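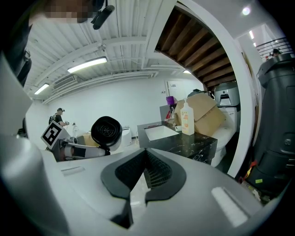
*The back of the room, with the marble-patterned counter and the white door.*

## Ukeo bathroom display, before the counters go

Ukeo has had the shed behind the Sleiman building since October, and by the end of the month the bathroom display has to move out of it. Nabil Fakhoury asked for a page the fitters could check from home, so these are the notes from Saturday, grouped by part of the room.

The room is 11 metres long. The new one at Ivholm is shorter, and the layout will have to be turned so that the counter runs along the side wall — Nabil has the drawing.

### Counter

Black, marble-patterned, with a white rectangular tray on top. The pump bottle with the orange label stands near the right end. Both travel with the counter and should be packed in the same carton, labelled COUNTER TOP in marker.

The counter itself goes last. It needs two people and the grey blankets, and it's not to be stood on its end.

### Toilet and tank unit

White toilet behind the counter, with the grey-and-white smart tank unit above it. Jellia supplied the pair on loan and wants them returned together. Their driver will take them any weekday before 3 pm, but he needs 20 minutes to get the van around to the side door.

Keep the small parts in a zip bag and tape it inside the lid of the carton. Please don't tape anything to the tank unit itself.

### Shelf and boxes

There's a purple container on the shelf, and a small red item beside the things that still have to be sorted. A large open cardboard box sits behind the pump bottle. Anything from the shelf can go in it until it's full.

Flat cartons are 54 cm on the long side. We ordered 100 and have used some 20 so far, so take what you need.

### Ceiling and walls

White corrugated metal overhead with the beams showing, and two fluorescent fixtures, one long and one shorter. The lights stay. So do the air conditioning vent and the white pipe above the back wall — they belong to the building.

The back wall gets one coat of white after everything is out. Wipe it down the day before and leave the door open overnight if the weather's dry.

### Still to settle

- Colour of the side wall at Ivholm
- Who has the second key
- Whether the tray is ours or Jellia's

Changes to Nabil by Saturday noon.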